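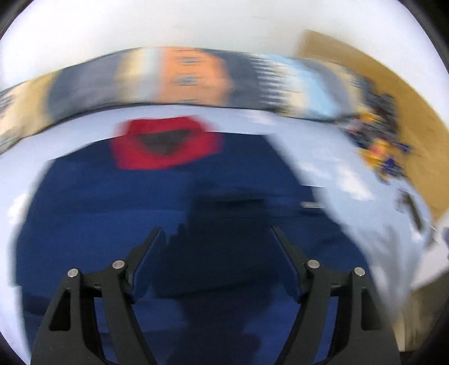

Wie kommt das Blau ins Tuch?

Ein Tuch liegt auf dem Tisch, und meistens denkt man nicht weiter darüber nach. Es schützt die Platte vor Kratzern und Flecken, es dämpft das Klappern, und man kann es nach dem Basteln ausschütteln. Bis ein Tuch so daliegt, hat es aber viele Stationen hinter sich.

Vom Faden zum Stoff

Viele Tücher bestehen aus Baumwolle. Sie wächst an Sträuchern in warmen Ländern. Wenn die Früchte reif sind, platzen sie auf, und heraus quellen weiche weiße Büschel. Jedes Büschel besteht aus feinen Fasern. Einzeln reißen sie leicht. Dreht man viele davon fest zusammen, entsteht ein Faden, der einiges aushält. Dieses Zusammendrehen heißt Spinnen.

Andere Tücher sind aus Polyester. Das ist ein Kunststoff, der meist aus Erdöl hergestellt wird. Man schmilzt ihn und drückt ihn durch winzige Löcher, ähnlich wie Knete durch ein Sieb. Auch daraus werden Fäden.

Beim Weben kreuzen sich die Fäden. Die Kettfäden sind der Länge nach gespannt, der Schussfaden läuft quer dazu hindurch: einmal drüber, einmal drunter. In der Weberei in Zaneditz steht eine Maschine, auf der über 1.000 Kettfäden nebeneinander gespannt sind. Früher hat man alles von Hand gewebt, und ein großes Tuch dauerte viele Tage.

Die Farbe

Rohe Baumwolle ist meistens weiß oder leicht gelblich. Die Farbe kommt erst später dazu, manchmal schon auf den Faden, manchmal erst auf den fertigen Stoff.

Blau war lange Zeit schwierig. In der Natur gibt es viele Pflanzen, aus denen man Gelb oder Braun gewinnen kann, aber nur wenige, die ein gutes Blau liefern. In Europa nahm man dafür die Blätter vom Färberwaid, in Indien die der Indigopflanze. Der Farbstoff in beiden Pflanzen ist derselbe und heißt Indigo.

Das Färben mit Indigo sieht seltsam aus. Der Stoff kommt gelbgrün aus dem Bottich. Erst wenn er an der Luft hängt, wird er blau — der Sauerstoff in der Luft verändert den Farbstoff. Für ein dunkles Blau muss man den Stoff mehrmals eintauchen und dazwischen jedes Mal an die Luft hängen. In der Färbewerkstatt Skinden sind es für den dunkelsten Ton 8 Tauchgänge.

Heute werden die meisten Farbstoffe in Fabriken hergestellt, auch Indigo. Jeans werden immer noch damit gefärbt. Für andere blaue Stoffe gibt es Farbstoffe, die sich fester mit der Faser verbinden und beim Waschen weniger ausbleichen.

Warum sehen wir Blau?

Im Sonnenlicht stecken alle Farben des Regenbogens. Trifft das Licht auf ein blaues Tuch, verschluckt der Farbstoff einen großen Teil davon, vor allem Rot, Orange und Gelb. Der blaue Teil wird zurückgeworfen und landet in deinem Auge. Bei einem roten Gegenstand ist es umgekehrt: Er wirft vor allem das rote Licht zurück und verschluckt das blaue.

Deshalb fällt etwas Rotes auf einem blauen Tuch sofort auf. Legst du dagegen einen blauen Knopf darauf, musst du vielleicht suchen.

Wo Schatten hinfällt, kommt weniger Licht an. Dort wirkt dasselbe Tuch viel dunkler, obwohl überall gleich viel Farbe im Stoff ist. An Stellen, an denen das Licht stärker zurückgeworfen wird, wirkt es heller.

Zum Ausprobieren

Du brauchst ein blaues Tuch, eine Taschenlampe und 4 kleine Dinge in verschiedenen Farben. Eines davon sollte rot sein und eines blau.

Breite das Tuch auf einem Tisch aus und lege die Dinge darauf. Mach das Zimmer dunkel und warte ein bisschen, bis sich deine Augen daran gewöhnt haben. Welche Farben erkennst du noch? Bei sehr wenig Licht sieht fast alles grau aus, und das Rote wirkt oft besonders dunkel. Schalte dann die Taschenlampe ein und halte sie erst hoch über den Tisch, danach flach an den Rand. Die Schatten werden dabei länger.

Wörter zum Nachschlagen

Faser: ein sehr dünnes Haar aus einer Pflanze, von einem Tier oder aus Kunststoff.
Kette: die Fäden, die beim Weben längs gespannt sind.
Schuss: der Faden, der quer durch die Kette läuft.
Indigo: ein blauer Farbstoff.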